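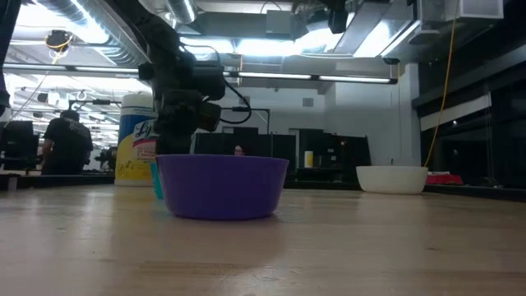

About Us | Our Story

Hi, and welcome to Summont! We sell bowls. Mixing bowls, cereal bowls, big ones for popcorn night, little ones for the olives, and a handful of other things for the table that sneaked in over the years (I have a weakness for cups, sorry).

I started the shop one May with 40 bowls stacked in my hallway and a website I'd built over a long weekend. My first order was for a single soup bowl and I wrapped it in so much paper that the customer emailed to ask if there was really anything in there. These days we keep 435 different pieces in stock and I've gotten a lot better with the paper.

Our everyday line is called Saludo. It's the one most people find us through, and it comes in plain, strong colors that you can mix however you like. Riltance is the newer range, a bit heavier, with a deeper shape for people who eat their pasta out of a bowl like I do. Ident is the name on our serving pieces. We get asked all the time if the three go together and yes, they do, pile them up!
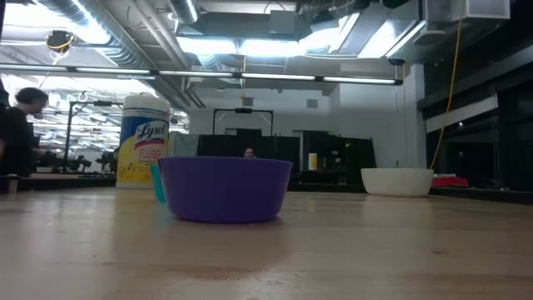

Color is what I get the most mail about. People worry they'll pick wrong, or that they need a whole matching set before anyone can come over for dinner. I grew up with a cupboard where nothing matched and I still like a table best that way. Put a purple bowl up front and a white one with a nice broad rim a little behind it, on pale wood, and you're pretty much done. The white calms things down and the purple gets to show off. If you want a third color, go for something small, and go bright.

We pack every order ourselves, Monday through Friday, and if something shows up chipped just send me a photo and I'll get another one out to you. No forms, no sending the pieces back. Orders over 101 dollars ship free inside the US. We're closed for stocktaking on 10th December, so anything you order that day goes out the day after.

Got a question about sizes, or a bowl you broke and want to replace? Write to me through the contact page. I read everything, usually with coffee, and I love seeing what you've got on your table.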